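Bench Hands Wanted - Computer Refurbishing, Part Time

Hestska Reuse Workshop 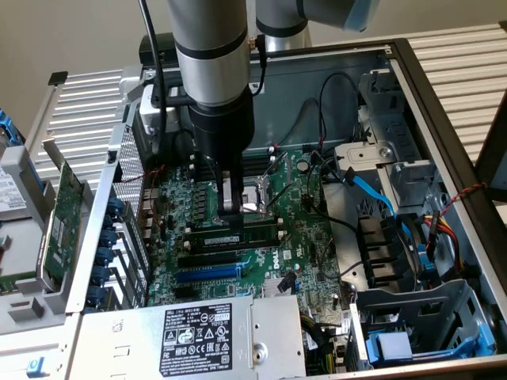
A Dell tower on its side with the cover off. Expect to meet many of its cousins.

We take in old office desktops, work out what is worth saving, and send the good ones back out to people who need a computer and don't much care what year it was born. Last year we got through 765 of them. The shelf has not noticed.

We have 2 openings starting in March. You would be opening cases, swapping memory, reseating processors, testing power supplies and removing dust that has been in there long enough to vote. Dead boards get stripped for parts. Screws go in the tray, please - the tray, and never your pocket.

You should have:
- steady hands and decent eyesight, with or without help
- some experience inside a desktop, even if it was only your own
- a tolerance for stickers left by previous IT departments

A degree is fine, but we won't ask about it. Strong opinions on thermal paste may be shared at lunch.

Pay is $600 a week for four days. Parking is free and looks it.

To apply, write a few lines to Obed Osei at the workshop about the last thing you took apart, and whether it went back together. Applications were opened on 5 Jan 2018 and stay open until both benches are filled.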